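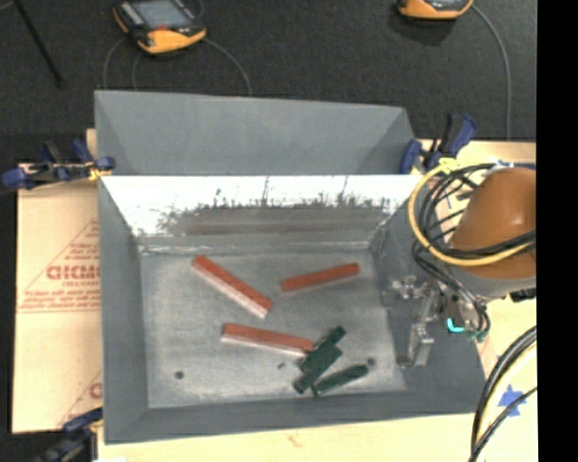

Got back from the Dirley open day on Sunday night and my feet still hurt, so this is going up later than I promised. Sorry, Cyril!

For anyone who missed my last post, FC Dirley opened up its training ground to supporters for a day while the first team had no game. I've followed the club for years from a long way off and had never been past the parking lot, so when Cyril Bellamy said he had a spare seat in his car I said yes before he'd finished the sentence. We left at six in the morning with a bag of cheese rolls and a flask of terrible coffee, and we were still stuck in a line at the gate by ten.

They split us into groups by the color of your wristband. Ours was green, and green started with the academy building, which smelled of muscle rub and toast (the under-15s had just had breakfast). Our guide was Vija Strazds, who works with the youth goalkeepers and talks faster than anyone I've ever met. She let a few of the kids in our group try a reaction drill with a tennis ball and then, because the kids were so good at it, made the adults have a go. I dropped every single one. Cyril caught two and has mentioned it on the phone twice since.

After that we got the gym, the physio rooms, and a meeting room where the coaches go through clips. I was hoping for a peek at something secret on the whiteboard, but it had been wiped clean. There was one green magnet left on it, way out on the left wing. Cyril reckons that means they're still looking for a winger. I think somebody missed a magnet.

The transfer stuff was what everyone wanted to talk about, of course. The window had only just closed and people were still sore about Arūnas Rebane going to Clallitz. I'll say it again, I was fine with it. He had half a season left on his deal, he wasn't starting, and he wants to play. But I'd have liked a replacement, and so would the guy behind me, who asked about it at every single stop, including the laundry room.

He finally got his answer at the Q&A after lunch. Tariq Marwat, the head coach, came out in a big padded coat and took questions for nearly an hour, and he was much funnier than he is on TV. He said they'd looked at two forwards in January and liked one of them, but the price kept going up, and he'd sooner give the minutes to Bianchini. Big cheer for that. Bianchini is 18 and has come off the bench four times, so let's all stay calm – but I cheered too.

Somebody asked if he was happy with the crowds. He said the women's team had 2,115 in for their last home match and he'd love to see that go past 3,000 by spring. Līga Kalniņš was sitting next to him (she captains the women's side) and she leaned into the mic and said he could start by buying a ticket. Best moment of the day. I bought one for the next home game right after, so it worked on me.

Then the pitches. We weren't allowed on the main one, but you could stand right at the rope, and the grass looked better in February than my lawn has ever looked in June. The second team was doing a passing drill on the far side and what got me was the noise. You don't hear that from the stands. The ball gets hit so hard, and they never stop yelling at each other.

A few practical things if they do it again. Food was a Korko van and one lady with soup, and the line for the van was 40 minutes, so go for the soup. Bring boots, the path between the academy and the pitches is pure mud. The club shop was cash only until about noon, when they got the card reader going. Autographs were at the end and you only got one item signed, so think about what you're bringing. I'd brought an old scarf and Līga signed it in silver pen, right across the fringe.

We hit traffic going home and I slept through most of it. Cyril says I snored. Next home match is Saturday, and I'll be in the usual spot by the corner flag if anybody wants to say hi.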